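Quick how-to for testing whether a two-arm setup can do a kitchen chore yet. Chore = pour from a bottle into a bowl. Sounds dumb. It's the best single test I know, harder than folding a towel, and you find out in one afternoon.

Wrote this up after Wednesday, so numbers are fresh. Rig is the Pesholm bench, software is Flemuva, nothing fancy.

## What you need

- 2 arms, parallel grippers
- a bottle with a wide neck. take the cap off yourself, don't make the robot do it (separate test, much worse)
- a bowl. colored one, so the camera finds the rim against a white table
- 600 ml water, kitchen scale
- tray, towels. more towels

Hang a plain sheet behind the table if you can. Ours cut the bad detections a lot.

## Steps

1. Zero the scale with the bowl on it. Write the number down anyway.
2. Put 200 ml in the bottle. Not full!! A full bottle dumps on the first tilt and you learn nothing.
3. Grip toward the base, fingers above and below the body. Mid-body feels safer but the jaw ends up over the bowl and blocks the view.
4. Bring the neck over the bowl BEFORE tilting. Default Flemuva path does both at once, turn that off (motion > blend > none).
5. Tilt slow. Pause when the neck is just below level.
6. Keep the second arm low and out of the way. It only steadies the bowl if the bowl slides.
7. Tilt back, wait for drips, set the bottle down upright.
8. Weigh the bowl, take off the starting number.

Run it three times, that uses up your 600. 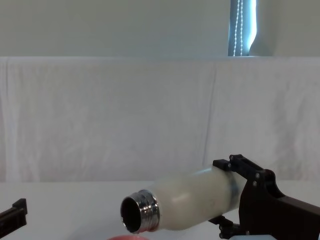 Grip force is where most people get stuck. Too soft and the bottle rolls in the fingers as the weight moves forward. Too hard and a thin bottle squashes, water comes out early. Start low, go up 2 clicks at a time, lift and tilt dry between each. Rubber pads help, we used the Firnier ones, tape works allmost as well.

Metal threads on the neck = glare. If the tracker jumps, dim the overhead light or move the lamp, don't bother retuning the model first. I lost a whole morning to that.

## Reading the result

Anything over 190 g in the bowl is a pass for me. Under that, check the towel, then check the bottle, there's usually a bit left behind the shoulder.

So can it do the chore? With the bottle already open, bowl where you left it, someone standing by: yes, mostly. In a real kitchen, no. Move the bowl a hand's width mid-pour and ours just keeps going. The Deschamps controller is suposed to replan for that, haven't tried it.

Next page: same thing with rice. Dry spills, much nicer to clean up.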